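Wednesday, December 4, 2019

Third night in Stosari, and I'm still waiting for the place the brochure promised.

I should be fair. The man at the Zaltelow desk never used the word "undiscovered" out loud. It was printed on the cover, over a photo of a salt lake with no people on it, and I paid my deposit like everyone else who saw that cover. This morning we were 28 on the bus to the lake, and three more buses were parked there when we pulled in. The salt is real enough. It crunches, it gets in your shoes, and in the early light it does go pink for a few minutes. We got there at ten, so I have the pink on the word of the guide, who also told us the lake was the bottom of an ancient sea, that a queen once bathed in it for her skin, and that flamingos come "most days." No flamingos. A woman behind me asked what they eat and he said fish. I have my doubts about that, as nothing with fins could live in that water, and I don't see why he couldn't just say he didn't know.

The queen bothers me more. She turned up yesterday too, at the hot spring, again for her skin. If she bathed everywhere they say she did she can't have had much time left for ruling. I asked which century and got "very old times." There's a signboard by the parking lot with a different story altogether, about a shepherd and his lost sheep, and I liked that one better, mostly since it didn't end at a soap stand.

The soap stand: 400 for a bar of gray salt soap, 1000 for the same bar in a box. I bought the bar. It smells of nothing at all, and I can't tell if that's a good sign.

After lunch (included, lukewarm, rice) most of the bus went on to the camel rides, and I got out at the Hivstead turnoff and walked back along the old road. It was the best part of the day and it wasn't on anyone's program. The road runs along a low ridge with the lake on one side and dry fields on the other, and for long stretches there was only wind and a dog that followed me from one farm gate to the next and then lost interest. My map said the walk takes 47 minutes. I took closer to two hours, and I'm not slow. Either the map was drawn by somebody on a bicycle or there's a shortcut I missed by the broken windmill. The path does split there, with no sign, and I went left on a hunch.

From the ridge the lake looks much bigger than it does from the viewing deck. You can see that the deck, the buses and the stands all sit in one corner of it, and the rest is just white ground going off toward the hills. So perhaps the cover photo wasn't a lie. They only had to point the camera the other way.

My knees are complaining now. I used the salt soap in the shower and my skin feels tight, like after a day at the pool. So much for the queen.

Tomorrow is supposed to be Hosoda, by the early bus. The guidebook gives it four pages and calls it "the jewel of the coast," but it also calls Stosari "lively," and the main street was dark by eight tonight. I had soup in the only place with its lights on. I've read that in Hosoda they charge you to walk on the old harbor wall, and that the wall was rebuilt from scratch not long ago, so what you're paying to walk on is a new wall. I'd still like to see the boats come in. I'm told it happens in the afternoon, by the same people who told me about the flamingos.

Must remember: small bills for the bus, ask at the desk about the room with the window that shuts, and don't buy anything in a box. If Hosoda is no good I could come back a day early and try the right-hand path at the windmill – I keep thinking about where it goes. The hills looked close from up there, though everything looks close across that salt.

Posted this before bed, the connection being better than the heating.
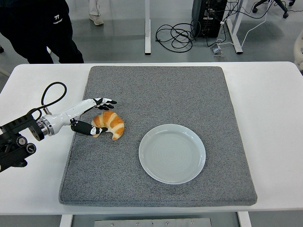

Stosari in March is another story, I went then and we had the pink light and more flamingos than I could fit in a photo. Your guide is wrong about the fish, by the way, they eat tiny shrimp. Take the right-hand path if you do go back. It comes down to the water on the far side, and there wasn't a single stand when I walked it. And skip the wall in Hosoda, you can see the boats just as well from the beach for free.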